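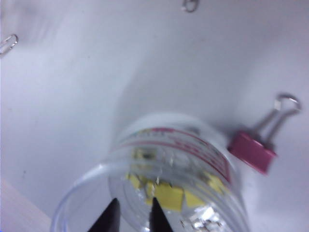
Lists > Drelura Community Fund > October

October 14, 2024
By Béla Orbán

The bottle return money for the quarter is in, and it goes to the Junby food cupboard as agreed in June. We banked 308 pounds from Plorkstead and 72 from the Borbély shop, which has only had its bin since the summer. Clear plastic bottles like the one with the red-striped label are what the depot wants. Leave the labels on, they take them off at their end. Coloured plastic is still a no. The running total for the year is now 1,749 pounds.

Replying to the message from last week:

> Could someone say whether the regular givers' money is kept
> apart from the bottle money? I set up a standing order for the
> cupboard and would like to know it goes there. Also, is there
> still a target for the year, or was that dropped?

Yes, it is kept apart. Standing orders go straight into the cupboard's own account and don't pass through ours, so they are not in the total I gave. If you put "Junby" as the reference it will be matched to your name and you'll get a letter in the spring for your tax return.

The target was 1,000 and we passed it before the holidays. I would rather not set a new one until we know what the rent on the store room will be. The landlord has promised a figure and I have asked twice – I'll post it when I have it.

Collection from Plorkstead moves to the side gate while the car park is being dug up. Please don't leave bags at the front, the bin lorry took two of them last time.

Béla

Comments

Plorkstead side gate is locked after six, is that going to change?

Standing order changed to the right reference, thanks. The bank's app only let me do it by cancelling the old one first.

Do they want the tops on or off? The sign at the shop says off but the leaflet says on.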